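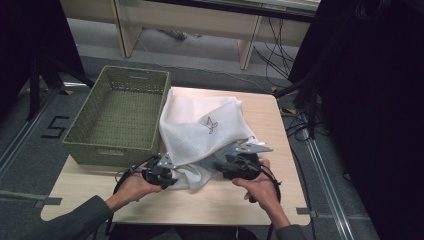

5. Parts supply after the end of a donor model

Figure 4. White waffle-textured towel and an open green plastic basket on a light wooden table.

5.1 Dependence on the donor

A converter of passenger cars does not control the life of the car it converts. In the case of Trulano, the body, the glass and most of the wiring came from the Keogh sedan, and only the suspension, brakes, seats and outer trim were changed at the Closeo plant. When the donor maker announced the end of the Keogh, Trulano had to decide within one season how many parts it would store, and for how many years.

In the interviews, the purchasing staff described this decision as the most difficult one of the whole closing period. The parts that Trulano designed itself were the smaller problem, because the drawings and most of the molds belonged to the company. More difficult were the parts which the donor maker delivered and Trulano then modified. For these parts the right to order ended together with the production contract, and the stock in Closeo could not be filled again afterward.

5.2 Results from the workshops

We received usable answers from 102 independent workshops that service converted cars. Each workshop was asked to report its last completed repair of a converted Keogh, the parts it needed, and the time the customer had to wait. We did not ask for prices, as the pilot study showed that many workshops do not like to share them.

The waiting time depends strongly on the group of parts. Brake discs and pads were normally available in the same week, also after the closing of the line. Suspension parts took longer, with a median of 8 working days. The longest delays were reported for front bumpers and side skirts. These are large and expensive to store, and they are needed mostly after an accident, so the demand is hard to plan. Several workshops wrote that they now repair a cracked bumper which they would have replaced before.

A second result was not expected by us. Workshops that buy through the distributor Prorneo did not receive body parts faster than workshops that order directly from Closeo. We had assumed that a distributor with its own warehouse would shorten the wait. One possible explanation is that Prorneo keeps only the fast-moving parts in its own stock and sends all other orders to the same shelf in Closeo — in this case the distributor adds a step and does not remove one. Our data do not allow us to test this explanation.

5.3 Used parts

Of the body repairs in the sample, many were done with used parts from damaged cars. Here the converted car has a disadvantage against the normal Keogh. The doors, hood and trunk lid are shared, and used ones are easy to find, but the modified parts exist only in small numbers and are often bought by collectors who have no damaged car at all. Workshops in rural areas mentioned this more often than workshops in cities.

5.4 Limits

The study covers one converter and one donor model. The answers were given from memory in 6 cases where the workshop had changed its software and could no longer open the old order file; we kept these cases, and removing them does not change the order of the part groups. Owners who repair their cars at home are not included. Their share is probably higher for converted cars than for the normal Keogh, and a separate survey through the owner clubs would be needed to reach them.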